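Does "Recyclable" Mean It Gets Recycled?

Look at the bottom of almost any plastic bottle and you'll find a little triangle made of arrows with a number in it. Lots of people think the triangle is a promise. It looks like one. But the number only tells you what kind of plastic the bottle is made of. A 1 means PET, the clear stuff used for water and soda. A 5 means polypropylene, used for yogurt cups and a lot of caps.

So be a little suspicious of that triangle.

What do the words on the label mean?

Say you pick up a drink called Privo and the label says "100% recyclable!" That means the bottle could be recycled, if somebody puts it in the right bin, and if the town collects it, and if a factory wants to buy it. That's a lot of ifs.

Now say the bottle next to it, Tiltano, says "made with recycled plastic." How much? If the label doesn't give a number, it could be nearly all of it or a tiny bit. Words like "green" and "earth friendly" tell you even less. Ask what the company did, and how you could check.

What happens to a bottle that does get recycled?

It gets sorted, squashed into a bale with lots of others, and trucked to a plant. There it is chopped into flakes and washed. The caps are usually a different plastic from the bottle. In a tank of water the cap flakes float and the PET flakes sink, so they can be scooped off separately.

Should you leave the cap on?

You may have been told to take it off. Many places now say to leave it on, because a loose cap is small enough to fall through the sorting machines. But rules are different from town to town, so don't take my word for it. Look up yours.
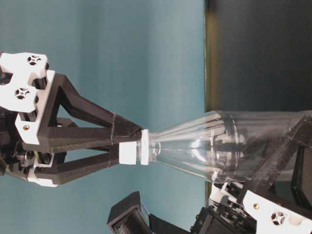

Try it: be a label detective

Pick 8 things from your kitchen. Write down every claim you find about the planet. Put a check next to the ones with a real number or fact, and a question mark next to the rest. I got a lot of question marks.

Written by Lanying Tang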